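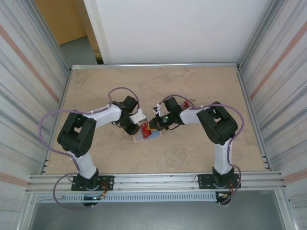

Eduardo Falcão wants to know if robots ever get bored. He asked it on the bus, before our class had even reached the open day at Horix, and he asked it again at the front desk. It's such a good question that it gets to go first. (The answer is no. A robot can't feel bored, or tired, or hungry for lunch. The people who work with robots can, and they told us so!)

Horix is a robot workshop, and in July it opens its doors to kids for one morning. You get a paper badge, you put your bag on a shelf, and then you go in and it's louder than you'd think. Fans hum and motors whine, and somewhere in the back a person is always looking for a screwdriver.

Our guide was Divya Sastry. She started us off with the word "arm," and she had us hold out our own. Try it right now. Bend at the shoulder. Bend at the elbow. Turn your wrist. Every place where you can bend or turn is a joint, and a robot arm has joints too. Inside each joint is a motor, and the arm moves when the motors turn. Between the joints are stiff parts called links, which do the job your bones do. At the very end is the gripper. That's the hand, only it doesn't have five fingers. Lots of grippers have just two, and they open and close like a pair of tongs.

Two fingers doesn't sound like much. So Divya gave us a challenge: pick up your pencil case with only your thumb and one finger on each hand, and pass it from one hand to the other. Go ahead, we'll wait. Did you drop it? Plenty of us did!
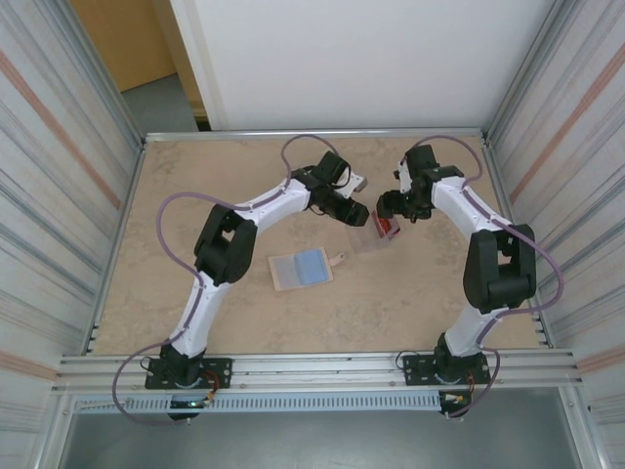 Passing things from hand to hand is tricky for robots as well. When you do it, your two hands sort of talk to each other through your brain. One hand holds on until the other one has a good grip, and then it lets go. If it lets go too early, crash. If it lets go too late, you get a tug-of-war. A pair of robot arms has to get the timing right in the same way, and a computer has to work out where both hands are over and over again, many times every second.

How does a robot learn something like that? One way is by copying. A person moves the arms through the job, and the computer saves every single move. Then the person does it again. And again. Divya said one simple job might need 200 tries, and a harder one might need 600. This is where the people start yawning. Senthil Kartha did so many in one afternoon that he went home and tried to pick up his fork with two fingers.

They don't put the things in the same spot each time, either. If you only ever practiced catching a ball that came from the left, you'd be in trouble when one came from the right! So the things get moved a little, or turned a little, and the robot gets to practice on lots of different starts. 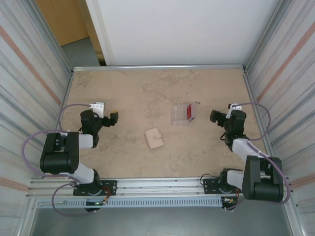 Some things are much harder to handle than others. You probably never think about it, because your fingers figure it out for you. A hard box keeps its shape when you squeeze it, but a soft thing squishes and slides. Then there's seeing. Look at the clear plastic box on the table and you can tell there's something red inside it. A camera can get mixed up by see-through stuff, because light goes through it in some places and bounces off in others. And the little wallet is nearly the same color as the table, so a computer has to work hard to find where one stops and the other begins. Bindu Nambiar in our class guessed that one before Divya could tell us, and got a sticker for it.

That brings us to robot eyes. We had all been looking for a face, and there wasn't one. Divya told us a robot's cameras can go anywhere you like. You can put one up high to look down at the whole table. You can put one on the wrist too, and then the robot sees what's right in front of its fingers.

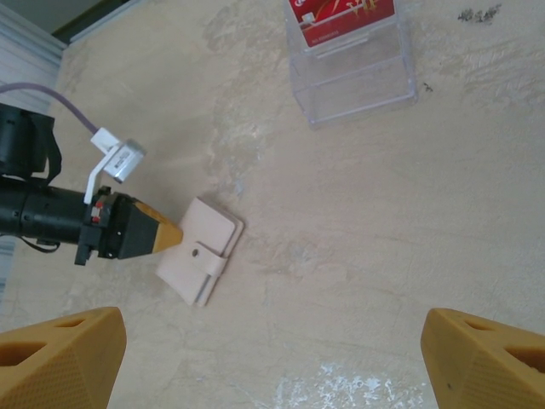 Imagine having an eye on the back of your hand! Reaching under the couch for a lost sock would be so easy. But you'd also get dizzy every time you waved to a friend. A computer doesn't get dizzy. It takes the pictures from all its cameras and uses them together, so that if something is hidden from one camera, another one might still have a good view.

After the arms we had juice and got to ask anything we wanted. Elango Kurian asked if a robot could do his homework (Divya said she'd rather it did her dishes). I asked what you should learn if you want to work there. She said math helps, and so does taking things apart, as long as you ask first and unplug them.

Words to know

Joint: a place where an arm bends or turns.
Link: a stiff part between two joints.
Gripper: a robot's hand.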